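**To:** the Rurnomska list
**From:** Reinhold Steinbach
**Date:** 8 April 2019
**Subject:** Re: Open day at Climeo - was it worth the drive?

Bastian Böttcher wrote:

> Hi all,
>
> I see from the last newsletter that a few of you went over to Climeo for their open day. I had meant to come along but the car had other plans. Was it worth the drive? I'm mostly curious about the Hullanow arm, and whether they let visitors anywhere near it or just run the same pick-and-place loop behind glass all afternoon like the last place we went to.
>
> Also, did anyone get hold of a program? I'd like to see what they had on the schedule.
>
> Bastian

Hi Bastian, and hello to everybody else who has been waiting patiently for me to write this up,

Sorry about the car! We missed you, and there was a spare seat and far too many sandwiches. To answer the short question first: yes, I'd say it was well worth the drive, even with the 135 kilometers each way and the detour I insisted on because I was sure I remembered a bridge.

There was no glass. They took us through in groups of 12, and the Hullanow arm was running in the second room with a painted line on the floor and a very friendly young engineer who kept asking us to step back behind it. It sorted small parts into trays, and she let people hand her awkward things from a bin to try. It did nicely with bottle caps and a hairbrush. It had a terrible time with a shoelace, and she laughed and said that was why they had us on the list for the next room.

The next room was the part I liked best. Climeo is working on getting their machines to handle soft and stringy things - cords, cables, bags, that kind of stuff - and to do that they first want to watch people doing it from the person's own point of view. So the demonstration was really the ordinary human end of the business, with a head camera and a heap of jump ropes. You sit down, you work at the ropes, and the view from your forehead goes up on a big monitor for the rest of the group to enjoy. I can't tell you how strange it is to see hands at that size!
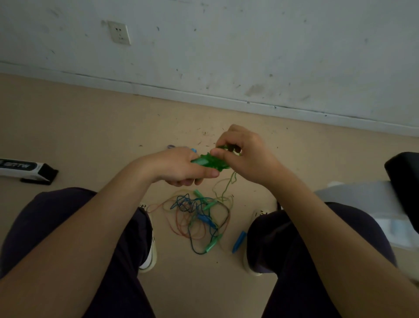
*Rurnomska Newsletter, No. 4, p. 12*

I went back to that page this morning and it reminded me how much goes on in a job like this. One hand wrapped around the long end of a green piece, the other pinching the knobbly end, and the cord trailing down toward all those red and blue loops between the sneakers. I would have told you before the visit that untangling is just pulling until something gives. The engineer had a whole talk on it, with a chart comparing how often people stop and change their grip, and I'm afraid I asked so many questions that the group behind us had to wait in the hall.

They also had a gripper from Wegener on a bench at the back that you could drive yourself with a little joystick. I picked up a tennis ball on my third try and was insufferable about it all the way home. My granddaughter did it on her first, but we don't need to dwell on that.

As for the program, I have one and I'll put it in the mail to you. Coffee was at 4, and the talk on safety fences ran long, so if you go another time I would skip straight to the rope room and come back for the cake.

They told us they plan to open up again in September, with the arm having a go at the ropes by then if all goes well. I've put our names down for 4 places already, so please let me know if you want one of them. I'm happy to drive again, and this time I'll bring a map.

Warm regards to you and yours,

Reinhold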